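Akdale Seed Library: Spring Progress Report

To Filipa Pacheco, Jeltstead Community Fund

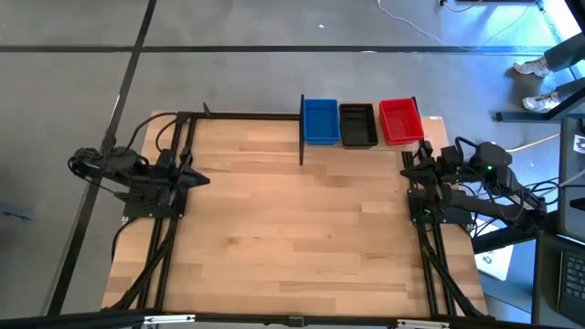

A wooden tabletop with a plank pattern, on a concrete floor.

Hi Filipa,

You said a plain letter would do for the halfway report, so that's what you're getting. It covers the stretch from November through March. The spending sheet is coming separately from Judite Henriques, who has it nearly finished and is only waiting on one bill for envelopes.

The short version is that we're open, people are borrowing seeds, and the beans are a mess. The longer version follows.

When we applied, we said we'd have 40 varieties on the shelf by the end of winter. We made it, but with a different mix than the one in the proposal. I had pictured a lot of flowers and herbs, and what folks brought in was tomatoes. So many tomatoes! We ended up turning a few away (nicely, I hope) and asking people if they had any greens or squash sitting in a drawer at home. That helped a lot. We got a very good collard from a family out on the Dakbridge road, two kinds of winter squash, and a dill that Sosina Gebru has been growing in the same corner of her yard for years. She also brought some Ethiopian kale, and that has been the single most borrowed thing we have. We ran out of it in March and she had to go home and get more.

Borrowing works the way we described it to you. You come in, pick up to 4 packets, write your name in the book, and take them home. If you save seed in the fall, you bring some back. If you don't, no one is going to chase you down. I know the board asked how we'd handle returns, and I still don't have a real answer for you because it's only spring and there's nothing to return yet. Ask me again in October. My guess is we'll get plenty of bean and tomato seed and almost no carrot, which takes two years and a lot of patience.

Now the beans. Our first batch of pole beans had weevils in it. I didn't know to freeze them before they went in with the others, and by the time Arnaldo Azevedo opened the bin in January there were little round holes in just about everything. We threw out three kinds. One of them was a speckled bean that I had been really excited about, and the person who gave it to us had no more. I felt terrible about that one and wrote her a note. Since then every bean and pea that comes through the door goes in a sealed jar in the freezer first, and it stays there a week. After that the jar has to come up to room temperature before anybody opens it, or the seeds pick up moisture. Arnaldo wrote the rule out on an index card and taped it to the freezer lid, so it should outlast my memory.

The germination tests went better than I expected. We do the paper towel kind, with 20 seeds rolled up damp in a bag and left on top of the refrigerator. Most of what we tested came up fine. The onions were poor and so were the parsnips, which I gather is normal for old seed, so I bought fresh ones for this year out of the supplies line. An older pepper surprised us by sprouting well after we'd given up and nearly tossed the bag. I now leave the peppers an extra week.

We've held four of the six workshops in the plan. The first was on reading a seed packet and was honestly a little dull, I'll own that. The one on starting seeds indoors was packed, and we had people standing along the back wall. Madalena Falcão taught it and brought her own trays and a bag of potting mix, and everyone went home with a pot of something. Several people have asked her to do it again, so I'd like to swap out the planned session on garden record keeping and run hers a second time. Is that okay with you? It wouldn't change the budget. The teaching fee is the same for either one.

The fifth workshop is grafting tomatoes, and I'm nervous about it. It takes a steady hand and a humid box to keep the plants in afterward, and I've only managed it twice myself. We may call it a demonstration and leave it at that.

On money, we're under on printing and over on envelopes. Coin envelopes cost more than I put down, and we go through them fast when a big bag of something gets divided up. Judite moved a little from printing to cover it, which I understand we're allowed to do without asking as long as we tell you. So I'm telling you. The cabinet came in on budget. It's an old card catalog from the Filip School sale and the drawers stick when it rains, but the packets fit like they were made for it.

Signups are at 40 households some days and a few more on others, depending on how you treat the people who share a card. Judite has the real list and will send it with the spending sheet. Most are from right in Akdale. I had hoped for more from Dakbridge by now, and the bus schedule is part of the trouble there. Sosina has offered to take a box of packets over to the Dakbridge farm stand once it opens for the season, and I'd like to try that before we spend anything on flyers.

What's left between now and fall: the last two workshops, a plant swap in May, and a saving day in September where we clean seed together. For that one we need screens in a couple of sizes. I priced them and they fit in the supplies line if I don't buy any more onions.

You'd mentioned coming out for a visit. The plant swap would be a good time, any time after 10 in the morning — before that it's mostly us hauling tables and arguing over where the shade is going to be. Bring a box if you want to take some seedlings home. There will be tomatoes.

Thank you again for the grant, and for being so easy to write to.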